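Home | Contents | Previous chapter | Next chapter | Index
Print this page | E-mail this page

Chapter 7
What a Success Rate Leaves Out

Most papers on robot grasping report one figure above all others: the share of attempts in which the robot picked something up. Readers compare these figures across papers as if they were heights or weights. This chapter argues that they usually can't, and that much of what looks like progress in learned grasping comes from choices made before the robot moved.

Take the Millier trials, which we shall return to throughout the chapter. The group ran 604 attempts at picking from a bin and compared a learned method, Drosport, with an older planner that fits simple shapes to the depth data. Drosport came out ahead. The authors put this down to training on cluttered scenes, and the claim has been repeated in a good many surveys.
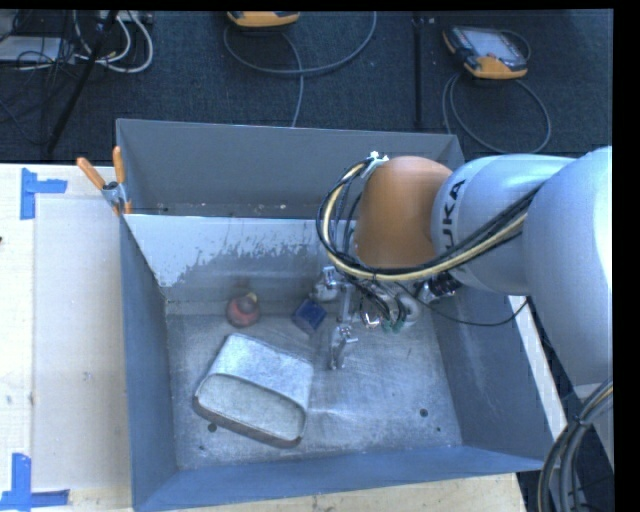 Bin picking is a fair thing to study. Walls get in the way of the wrist, shiny surfaces spoil depth readings, and a part lying against a slope may leave the fingers no room on one side. A method that copes with all this deserves attention. But the difficulty of a bin depends on what is put into it and how, and on this the Millier report gives two sentences. We learn that objects were "placed at random". By whom, and from what height, we aren't told. A person who has watched a robot fail all morning does not place things at random after lunch.

Then there is the matter of what counts as an attempt. In the Arriaga study, runs in which the planner found no safe path were dropped from the total. In the Millier trials they were scored as failures. Either rule can be defended, but a table that sets the two results side by side, as the Nultitz benchmark does, is comparing different quantities. When we rescored the Arriaga logs by the stricter rule, its lead over the older planner went away.

Section 7.2 sets out the scoring rules in common use. Section 7.6 asks how many attempts are needed before a gap between two methods should be believed, and the answer is more than most laboratories have patience for. Readers who know the statistics may skip the first half of that section, though the worked case at its end uses the Millier data and is needed for Chapter 8.

Previous chapter | Top | Next chapter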